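3. Setting Up Duteo for Location Pages

Duteo is the add-on that fills in the location boxes on the Pratolari wiki: region, entrances, enemies, treasure, music. Its own welcome screen says it will "write your location pages for you." It won't. It copies rows out of a data file and drops them into a template, and if the row is wrong the page is wrong, only now it looks official. Keep that in mind through this section.

You need an editor account, a sandbox page, and a copy of the game you can check things against. Section 2 covers the account. If you skipped it, go back, as step 4 below will fail with a message about "permissions pending" that does not go away on its own.

3.1 Before you start

Check which build of the game the data file was taken from. The current file comes from build 1115. The console version has been patched since, and the patch moved treasure in at least two places in Bokari (the flooded quarter and the stair behind the bell house). The changelog that came with the file claims to be "complete for all versions." Treat that as a hope.

The file has 2393 rows. They do not match one to one with places in the game. A town with an upper and lower half may have two rows or one, depending on who entered it, and the dungeon floors are split three different ways.

CAUTION: Do not install Duteo while you have an unsaved edit open in another tab. The add-on reloads the editor and the text in that tab is gone. The recovery feature brought back half a paragraph the one time we needed it.

3.2 Installing the add-on

1. Log in and open Preferences.
2. Choose Gadgets, then scroll to Editing Tools.
3. Check the box next to Duteo. Leave "Smart Suggest" unchecked for now (see 3.5).
4. Click Save. The page reloads and a small gray D shows up at the right end of the editing toolbar.
5. Open your sandbox page, click Edit, and click the D.
6. When the panel opens, choose Location from the type list. It defaults to Character, and it goes back to Character every time you close it.

If the D does not appear, switch to the Moon skin and reload. Duteo was built on Moon, and the claim that it runs the same on every skin has not matched our experience. On the older skin the panel opens behind the sidebar, where you can see its top edge and nothing else.

Note: The help page suggests clearing your browser cache as the fix for almost everything. Try it once. If it didn't work the first time, a second and third go won't help either.

3.3 Connecting the data file

1. In the Duteo panel, click Source.
2. Pick Shared File. The other choice, Local File, is for people testing their own tables.
3. Wait for the row count to show at the bottom of the panel. It should read 2393.
4. If it reads 957, you have the old demo file. Click Source again, choose Shared File again, and check the count a second time.
5. Click Lock Source.

Step 5 matters more than it looks. Without the lock, the panel quietly goes back to the demo file after a long idle period. Demo rows use early names for several places, and those names have been turning up in live pages ever since. Whenever you find a page that calls the harbor "Port Town B," this is why.

CAUTION: A green check mark next to Source means the file was found. It does not mean the file is the right one, is current, or has been read all the way through. Look at the row count.

3.4 Making your first location box

Practice in the sandbox. Pick a small place you know well, such as a single-screen shrine, so you can tell when the output is off.

1. Type the location name into the Search field exactly as it appears on the in-game map. Search does care about capital letters, whatever the tooltip says.
2. Select the matching row. If there are two, open both and compare the Entrances field. The row with more entrances is usually the later one, but check it in the game.
3. Click Preview.
4. Go through the preview line by line against the game. Start with Treasure, then Enemies.
5. Fix anything wrong in the box itself, and put a short reason in the edit summary.
6. Delete the line that reads "Verified by Duteo." Nothing has been verified. The line is part of the template and gets added to every box.
7. Click Insert, then Save.

The Music field is blank for most interior rows. Leave it blank unless you have heard the track there. An earlier round of edits filled these by copying the track from the nearest outdoor area, and we are still finding shrines that supposedly play the desert theme.

The Lore field should be left alone for now. It pulls text from the strategy booklet, and that text disagrees with the dialogue in the game about when the flooded quarter sank, who lived in it, and whether it is on an island at all. Until the two are sorted out, cite the dialogue and mention the booklet in a footnote.

3.5 About Smart Suggest

Smart Suggest offers to complete a field for you, based on similar locations. The announcement said it would save editors hours. We tried it on three pages of Bokari for one evening and spent longer removing its guesses than it would have taken to type the answers. It gave a dead-end cellar four exits. It put the ferry enemy group in a library.

If you want to try it anyway:

1. Turn it on in Preferences, under Gadgets.
2. Set Confidence to High. Medium and Low put their guesses straight into the box with no highlight.
3. Accept one suggestion at a time. Never click Accept All.
4. Turn it off again when you are done, or it will follow you to Character pages too.

Note: The percentage beside each suggestion shows how alike two rows are. It says nothing about whether the suggestion is true. We saw 98 percent next to the cellar.

3.6 Moving a page out of the sandbox

1. Search the wiki for the location under its map name, its dialogue name, and any name used in the first translation.
2. If a page already exists, add your box to it. Do not make a second page.
3. If there is none, use Move on your sandbox page and type the map name as the new title.
4. Uncheck "Leave a redirect." Sandbox redirects clutter up search.
5. Add the region category by hand. Duteo adds one as well, but it adds Overworld to everything, dungeons included.
6. Leave a message on the Locations talk page so another editor can look it over.

Awuor Minja goes through the talk page on Tuesday evenings and will send back a page with no sources on it. Please don't argue that the add-on supplied the facts. She wrote the first version of the template and she does not trust it either.

3.7 Common problems

Panel opens blank: The type list has reset to Character. Choose Location.

Search finds nothing: Check capital letters, then check the row count for 957.

Box appears twice on the page: Insert was clicked twice. The button gives no sign that it heard you the first time, so wait a few seconds before clicking again.

Map pin is in the ocean: The two coordinates are swapped in the row. Swap them in your box and report the row. The Auto-Fix button moves the pin to the nearest coast, and the nearest coast is usually wrong.

Edit was reverted with no comment: Look at the page history before getting upset. Duteo sometimes undoes the last edit when two people have the same page open - the history will show your own name on the revert.

"Source out of date" warning: Ignore it if the row count is 2393 and the build is 1115. The warning compares dates on the file, and the file gets a new date each time someone opens it to look. A new file was promised for August. Until it has been checked against the patched version, stay on the current one and keep the source locked.
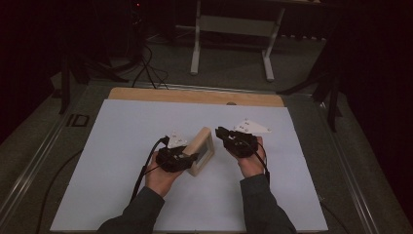 Figure 3. Small wooden piece held upright in the left gripper, white board underneath.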